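The cell at Erncombe has had 11 visits from Gareth Bainbridge since March, and he would like it known that only 2 of them concerned the robot. The arm is fine. The arm is always fine. What wanders is the bin.

A sheet-metal tray with sloping sides is a simple thing until a machine has been taught exactly where its floor is. Then a nudge from a passing elbow becomes a morning's work — jog the gripper down, check the height, check it again, swear, write it up. 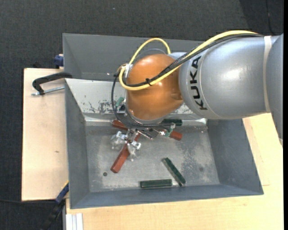

The KUKA arm over its bin of wooden and green blocks. The clamps stay on.

Bainbridge learned the trade at Casado, where things were bolted down. At Erncombe he has clamps, and he tightens them before he so much as looks at the controller. Next come the cables, which he follows by hand around the wrist with the power off, feeling for anything stiff or rubbed. The whole round takes almost 20 minutes, or longer if someone has offered to help.

A proper steel stand is on order from Ukley. It has been on order for seven months.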